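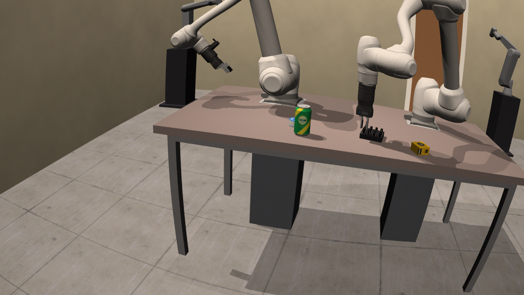 Figure 7.1 Simulated two-arm bench, with a drink can, a bit holder and a tape measure set out on the tabletop. The right-hand gripper is over the bit holder.

CHAPTER 7
Building a Two-Arm Bench

In this chapter you will:
lay out a bench for two small arms in a shared workshop
work out where the load of each base goes
build a simulated copy of the bench and check reach in it
choose a first set of objects for handling trials
write a bench record that another member can follow

7.1 Before you cut anything

The first six chapters dealt with a single arm clamped to the edge of an ordinary workbench. That arrangement is good enough for learning joint limits and for simple pick-and-place work. It stops being good enough once a second arm is added. Two arms share air space as well as table space, and a clamp that holds one arm steady will often let two of them shake each other.

The project for this chapter is the Wareck bench, a build for a home garage or a member-run workshop. It takes two arms of the Femska type used in Chapter 4, each bolted through its own mounting plate. You will draw the bench, model it in the Tôn simulator, and only then buy timber and steel. Readers who have already built a table can still follow the modelling sections and adjust the measurements to match what they have.

Figure 7.1 is the model at the stage you will reach by the end of Section 7.4. The two bases are set well back on the tabletop, which leaves the front and centre of the table for work. Under each base a separate pedestal runs from the floor to the underside of the top.

7.2 Where the load goes

An arm at rest pushes straight down on its base. An arm that is reaching out also tries to tip the base over, and an arm that stops suddenly gives the tabletop a sharp twist. Four legs at the corners of a table do little to resist that twist at a point along the back edge. The top flexes, the base rocks slightly, and the gripper at the far end of the arm moves a good deal more than the base does.

A pedestal below the base carries the load directly to the floor. In a rented garage with a sloping slab, fit levelling feet to the pedestals as well as the legs, and adjust the pedestals last. They should bear firmly against the underside of the top without lifting it off its legs.

For the Wareck bench the tabletop is 2,000 mm long. Set each mounting plate on the top with 20 mm clearance from the back edge, measured to the plate and not to the base. Drill the plate first and use it as the template for the top.

7.3 Modelling the room

Beginners tend to model the table and leave out everything else. Put the walls in, and put the door in. A bench that clears the wall on paper may still have an elbow joint swinging into the doorway, and in a shared workshop that is where people walk. Stands and brackets near the table should be modelled too, even as plain boxes and posts.

Colour and surface finish matter less at this point. Plain walls and a tiled floor are easy to set up, and the tile lines give a quick visual check that the table is square to the room. Turn shadows on. They make it much easier to judge whether a gripper is touching an object or hanging above it.

7.4 The first objects

Choose things that are already in the workshop. A drink can is upright, smooth and easily knocked over. A tape measure is low and compact. A bit holder has a row of small parts standing up from it, so the fingers have to come down in line. A water bottle placed close behind a can makes a useful obstruction, as the arm must reach one without disturbing the other.

Measure each object with callipers and enter the sizes in the bench record. The blank record is form 773 in the Novent workbook that accompanies this text.

Terms used in this chapter
Mounting plate: the flat plate between an arm's base and the tabletop.
Parallel gripper: a gripper whose fingers stay parallel as they open and close.
Pedestal: a floor-standing support placed directly under a load.
Reach check: a test in the model that the gripper can get to a given point without any part of the arm striking something.

Start with Section 7.5, which sets out the cutting list and the order of assembly. Have your room measurements written down before you turn the page.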